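List archive | Threads | Date | Author | Search | Help

Subject: Re: [office-fitout] Desk tops: hole positions, screens, paper records
From: Dorota Wróbel
To: office-fitout list

Luuk, all,

Replies inline where I have one. The two pictures are of the white tops with a blue notebook on them.

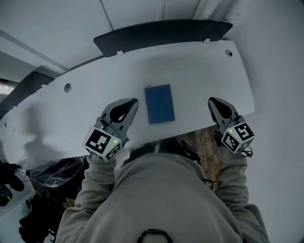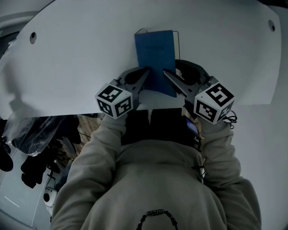 On 31/10/2020 Luuk Kramer wrote:

> Before we order the second batch from Skodgate I would like three
> things settled. First, the holes. The drawing gives positions from the
> left end only, and if the panel is turned for a right-hand return the
> hole lands under the monitor foot. Second, whether the screens stay
> on clips or go to a rail. Third, what belongs on the top at the end of
> the day. Aleksandra's clear-desk note says "nothing", and the
> maintenance people keep their record books on the desk.

1. Holes

The drawing needs both dimensions. I have asked Skodgate to give hole centers from the left end and from the back edge, and to state which face is up. The back edge is straight and can be measured from. The front edge is curved, so any dimension taken from it depends on where along the curve you start, and two people will get two answers.

For the right-hand version, please order it as a separate part number. Turning a left-hand panel over puts the machined face on top and leaves the pilot holes exposed. Vratislav tried this on one desk in July, filled the holes, and the filler still shows at a low light angle.

Grommet covers: order them with the panels. An open hole is acceptable for a cable and a bad place for a pen. Dark covers show less dirt than white ones around the rim.

2. Screens

My preference is clips. A rail has to run the full length of the back edge, it needs a straight edge to sit against, and it cannot be moved without new holes. Clips can be slid along until the panel joint lines up with the joint between desks. The drawback is that two clips per screen give some play at the top. If a screen moves when someone leans a folder on it, tighten the clips evenly, a half turn at a time, and stop when the play is gone. Overtightening marks the underside of the top.

Armindo asked whether the screens can be taken off for cleaning. Yes, two people, lift straight up. Do not tilt the screen toward the user first — the lower lip of the clip will not take the side load.

3. Record books

I disagree with "nothing". The books are in use through the day and the shelf is 12 meters from the last desk, so people will leave them out whatever the note says. I would write the rule this way:

 - One bound book per desk may stay out, closed, lying flat.
 - It goes clear of the holes and clear of the curved edge by a hand's width.
 - Loose sheets go inside the cover or into the tray.
 - Full books go to the shelf under the Wasilewska numbering, spine out.

On the books themselves, the Tranness ones have a sewn binding and open flat, which matters when a person is copying readings with one hand. The glued ones from the old stock start to drop pages once the spine has been bent back. We have 243 left of the old stock. I suggest using them for rough notes and keeping the sewn ones for anything that will be filed. Write the desk number on the first inside page. Labels on the cover lift at the corners when the book is pushed along the top.

4. Cleaning the tops

Damp cloth, neutral cleaner, wipe along the length. No scouring pads. Flirbridge quoted for a protective film and I have turned it down: the film has to be cut around every hole and it lifts at the curve.

Open points: Luuk to confirm how many right-hand panels are needed, Aleksandra to say if she accepts the wording in section 3. I will hold the order until I have both.

Dorota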